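I caught Reshma Sithole at the end of a long Friday, still in her lab shoes and very ready to talk about drive caddies. Her group at Evari is teaching an arm to swap parts in server gear, and they have 2900 recorded tries so far.

"People think the grasp is the hard bit," she told me. "It's the angle coming in! Two degrees off and you've spoiled the take." She throws out maybe 13 in a day - and keeps them all in a separate folder, just in case.

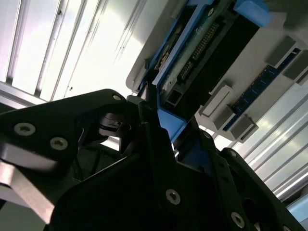
I asked who does the driving. Four operators, she said, and they all have their own style, so she shuffles the shifts. "If Leonie records everything, the model just learns to be Leonie." (Leonie Ehlers, at the next desk, did not object.)

And the lighting? She laughed. "We change it on purpose. Glare, shade, whatever. I want it bored of glare by April."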